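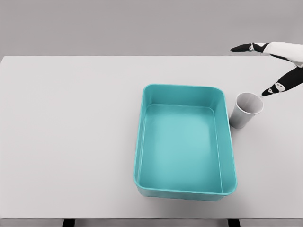 Teal bin on a white tabletop.

Moving a Music Library to the Gultow Player

This post records the procedure I followed in April to move my music collection from an aging desktop computer to a Gultow network player. Several readers wrote in after the previous entry on speaker placement and asked for the particulars.

The collection consisted of 539 albums, most of them ripped from compact disc over a period of 20 years. The files were held in three formats. The majority were FLAC, a smaller portion were MP3, and the oldest were WAV files with no embedded tags at all. The Gultow accepts all three, but it reads artist and album names from the tags alone and ignores folder names. Untagged files are placed under a single heading, "Unknown," and must then be sorted by hand on the player's small display.

I therefore completed the tagging before any transfer took place. For this I used Jendarley, a free tag editor, which can fill in the artist and title fields from the file path. Users should set the path pattern with care. My first attempt reversed the two fields on 10 albums, and these had to be corrected individually.

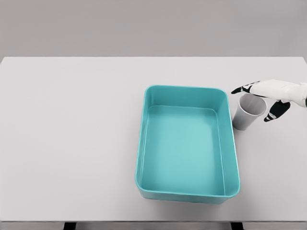 The transfer itself may be made over the home network or from a USB drive. I began with the network method and abandoned it after the first evening. The connection was stable, but the player rebuilds its index after each folder received, and the delay becomes considerable with a large library. The USB method builds the index once, at the end. The drive must be formatted as exFAT. Shewit Habte, who owns the same model, advised me to copy no more than 300 albums in a single session, and I divided the work accordingly.

Cover art required separate attention. The player displays embedded images only, and it declines to show very large ones without giving any error message. Jendarley can reduce these in a batch.

Playlists did not carry over. Those exported from my former software, Endale, contained absolute file paths that the Gultow could not interpret. Shaimaa Abou Zeid kindly supplied a short script that rewrites them as relative paths, and all but one now load correctly. The exception includes a track with a question mark in its file name, and I have yet to rename it.

The original files remain on the desktop computer, with a second copy on an external drive. A review of the Faler headphone amplifier will follow when I have completed my listening notes.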